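About Soklow

Soklow began with a question about a bus shelter. Todor Dimitriou wanted to know who had decided to take it away, went to the council offices in Fikley to ask, and was handed a form that sent him to another office, where he was given another form. By the time he got his reply the shelter had gone, the kerb had been relaid, and he had met half a dozen neighbours who were chasing replies of their own (drains, a licence, a police report with the wrong street on it). So they began meeting at his kitchen table on the first Tuesday they could all manage, and then whenever they liked, and it grew from there.

Today we are a small, independent organisation that helps people find out what public bodies are doing in their name. We read minutes and budgets. We sit in on council and police panel meetings. We help residents write requests for information, and we stay with them through the reply, the appeal and the second appeal if it comes to that. We love this work! There is a real thrill in opening a reply and finding the page you asked for, with the figures on it and a signature at the bottom.

What we do

Most people first come to us with one problem. A search was carried out at their home and they can't get a copy of the warrant. A planning notice went up and came down again in the same week. A local contract was renewed and the tender papers aren't on the website. We'll talk it through with you, work out which office holds the record, and help you ask for it in plain words.

We also run two courses. Asking Well is for anyone at all and covers the basics: what you have a right to see, how to word a request, how long to wait and what to do when the time is up. Reading the Books is a bit longer and looks at public accounts, and we promise you don't need to be good at sums. People come out of it scribbling in the margins of the annual budget, which makes us very happy.

And then there's the Meeting Diary, our notes on every open meeting of the council in Fikley and, since 11/11/21, of the one in Zevwood too. The notes say who was there, what was voted on and how each member voted. If something was put off to a later date, we write that down as well and go back to check.

Who we are

There are six of us. Todor still looks after casework and still answers the phone himself if you ring before lunch. Arben Milošević runs the courses and edits the Meeting Diary. He came to us after years as a clerk in local government, so he knows what a missing appendix looks like from the other side of the desk, and he's the one to ask about anything to do with standing orders — he will get the book out, and you will enjoy it more than you expect. The rest of the team share the meetings between them, along with the archive, the website and the post.

Our board meets every January to go through the accounts and the list of open cases, and the papers are put up on this site the same week. It would be odd to ask that of others and not do it ourselves.

How we're paid for

Soklow takes no money from political parties, candidates or any body we report on. Our rent and wages are covered by members' fees, the courses (pay what you can, and paying nothing is fine) and a three-year grant from the Papadopoulos Fund, which has no say in the cases we take up. Every gift over the price of a course place is listed by name on our accounts page.

We don't campaign for anyone at election time. Our members vote in all sorts of directions and argue about it cheerfully over tea, and we'd like it to stay that way. 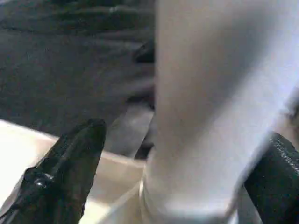
Come and see us

Our office is above the old print shop in Fikley, up two flights of stairs. If stairs are hard for you, tell us when you get in touch and we'll meet you at the library or come to your home. Bring any letters you've had, even the dull ones, and leave them in the envelopes if you still have those — the postmark can matter a lot.

You can also write to us, ring, or use the contact form on this site. We answer every message, though it may take us a few days when the council is sitting.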